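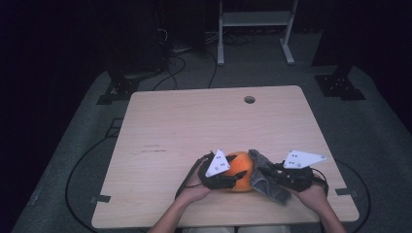 Review of the Psarras paired hand-held gripper set
Prepared for the Curnville equipment planning group by Jasmina Georgiou
September 18, 2026

1. Purpose of this review

The Curnville workshop has been asked to decide whether the Psarras set should be bought for the coming budget year, and if so in what number. One set was taken on trial from the supplier in July and used at the Lultby site for recording two-handed tasks. The findings below concern the set itself, the furniture and fittings it needs, and the costs that should be entered in the plan.

2. What is supplied

A set consists of two black grippers, left and right, each held in the hand and each carrying a white triangular marker plate with small black dots. Each gripper has its own cable. The carrying case, the spare finger pads and the printed handbook are included in the price. The table, its fixings and the overhead posts are not, and the supplier's quotation does not make this plain.

3. Performance in use

The set was tried mainly on household handling tasks, among them wiping a round object with a cloth. Work of this kind asks for two different things at once. One hand must hold something firm and curved, such as an orange ball-shaped item, while the other pinches soft fabric. The jaws managed both. Grip on the rounded item was steady with light pressure, and operators learned it within the first session. Cloth was harder. A thin grey towel could be pinched and drawn across a surface without trouble, but picking it up flat from a bare tabletop often took several attempts, and new operators tended to bunch the fabric before lifting.

Comfort was judged fair. The grippers are well balanced for short tasks. Operators at Lultby reported tired wrists towards the end of longer sessions, and the site now changes operators at fixed intervals. Any staffing estimate should allow for this.

The marker plates stand proud of the gripper body and must not be knocked. One was bent slightly during the trial and had to be set again, with the loss of a morning's work. A spare pair ought to be ordered with each set.

4. Cables

The principal weakness of the product is the cabling. The cables leave the grippers towards the operator's side and are stiff enough to pull against the hand when the arms cross. On a small table they lie across the working area unless led off to the sides. Lultby runs them in wide loops over the carpet, which gives sufficient slack but takes up floor space on both sides of the table. Sites with narrow rooms should measure before ordering. A wireless version is listed by the supplier, without a delivery date, and should not be assumed in the plan.

5. Table and fixings

A plain light wooden tabletop has proved adequate. Marking of the surface is to be expected over time and is of no importance to the work, although a table with a cable hole near the far edge is worth choosing where there is a choice. The table must be fixed in place. Small clips at the sides are cheap and sufficient, and should be bought at the same time as the table so that installation is not held up.

6. Cost

The price quoted for one set is 4000 euros, with spare marker plates at 259 euros the pair. Tables and clips can be obtained locally and charged to the furniture budget. The rival set from Skevura was quoted at a lower figure but is sold without handbook or spare pads, and its jaws open less widely. It was examined at a demonstration only and no finding on its durability is offered.

The Psarras warranty runs for 2 years and excludes cables. Given the remarks in section 4, replacement cables should be entered as a running cost from the first year.

7. Rating and recommendation

The set is awarded four marks out of a possible 5. It is well made and quickly learned, and it handles firm objects with confidence. The mark withheld relates to the cabling and to the incomplete quotation.

Purchase of one further set for Curnville is recommended, together with one pair of spare marker plates. A larger order should wait until the supplier has confirmed in writing the terms for cable replacement. Requests for sight of the quotations may be sent to the author through the Curnville office.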